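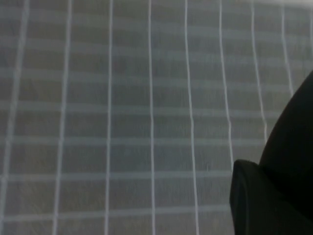

Demonstration gathering (robotics)

Demonstration gathering is the practice of recording examples of a task so that a learning system can later be trained to carry it out. In robotics, the examples usually consist of pictures from one or more cameras, the positions of the joints or of the gripper, and the commands given by a person at the controls. One recorded attempt is commonly called an episode. A set of episodes, together with the notes needed to use them, is called a dataset.

The practice is also known as demonstration collection or, less formally, as teaching by showing. It is distinct from programming by hand, in which each movement is written out beforehand, and from learning by trial and error, in which the machine is given a score for its own attempts.

Methods

Three methods are in general use. In the first, the operator holds the arm and moves it directly, while the machine records its own joint positions. The method needs little equipment, but the operator's hands and sleeves are often recorded as well, and a system trained on such pictures may come to depend on them.

In the second, known as teleoperation, the operator works from a distance. The controls may be a second, smaller arm, a hand-held controller or a keyboard. Teleoperation keeps the operator out of view and records exactly what the machine was told to do. Its chief drawback is the loss of touch, which makes light contact difficult to judge. New operators tend to press too hard or to stop short of the object.

In the third, the operator carries a hand-held gripper fitted with a camera, and no robot is present. Episodes can be gathered quickly and in many places, though the movements must afterwards be checked against what a real arm can reach.

Cameras

Most stations use at least one fixed camera and one mounted at the wrist. The fixed camera shows the whole working area and does not move during an episode. The wrist camera travels with the gripper and gives a close view of whatever lies near the fingertips. Part of the gripper commonly remains visible at the side or the foot of the wrist picture, and this is generally kept, as it gives the learning system a constant point of reference.

Wrist pictures present certain difficulties. A small change in the angle of the arm may produce a large change in the picture, and parallel lines on the work surface will appear to draw together when seen at a slant. Lenses with a wide field of view also bend straight lines, most noticeably towards the edges. Some groups correct the bending before training; others leave the pictures as recorded, provided that the same lens is used throughout.

Work surface

The surface beneath the arm is normally covered with a mat or cloth of a single dull colour. Grey is widely used because it reflects little light and contrasts with both light and dark objects. A shiny surface can produce bright patches that shift as the wrist camera moves.

Mats marked with a grid are common. The lines allow an operator to return an object to a stated square between episodes and help to show whether the mat has slipped. They are not a substitute for measurement. A soft mat may stretch or crease, and lines on it can become slightly wavy, so distances taken from the grid alone are treated with caution. There is also a risk that the learning system will connect a certain square with a certain action. Where this is suspected, the mat is turned or exchanged for a plain one during part of the work.

Station procedure

Procedures differ between groups, but a session usually begins with a check of the cameras, the clock and the free space on the storage disk. The arm is brought to its starting position, and a short test recording is made and played back. Objects are then set out according to a list drawn up in advance. At the end of each episode the operator marks it as complete, failed or spoiled. A failed episode is one in which the task was attempted but not achieved; a spoiled episode is one affected by a fault in recording. The two are stored separately, as failed attempts may have a use in training and spoiled ones seldom do.

Long sessions are discouraged. Tired operators move more slowly and pause more often, and the pauses are learned along with the rest. Many groups limit a sitting to one hour and trim any still period at the start or end of an episode.

The Nilalcombe collection

The Nilalcombe collection is a set of 1,580 teleoperated episodes gathered at a single station in Nilalcombe. It covers 64 tasks, most of them concerned with picking up, turning and setting down household articles. Seventeen operators took part. The work was arranged by Sirkum, which supplied the station, and the recordings were checked by Flonel.

Of the episodes, 483 were marked as failed and kept in a separate part of the collection. Early users noted that many of these came from tasks involving thin, flat objects, for which the gripper had to approach very close to the surface. A revised guide, issued in August, asked operators to lower the arm in two stages - first to a clear height, then to contact - and to record the second stage at reduced speed.

Sperling, a labelling program first written for the same project, is used to divide each episode into named steps. It places the fixed and wrist pictures side by side on a common timeline. Labels are entered by one person and reviewed by another, and differences between them are kept on record.

Quality and limits

The value of a dataset does not depend on its size alone. Many near-identical episodes may teach a system less than a smaller number in which the starting position, the lighting and the objects have been varied. Too much variety in the operators' methods can, however, be harmful. If half of them grasp a cup by the rim and half by the handle, a simple system may aim for a point between the two.

Results gained at one station do not always carry over to another. A change of table height, camera mounting or fingertip shape can be enough to lower performance, and further episodes are often gathered at the new site before the system is put to use.

See also

Camera calibration
Imitation learning
Robot gripper
Teleoperation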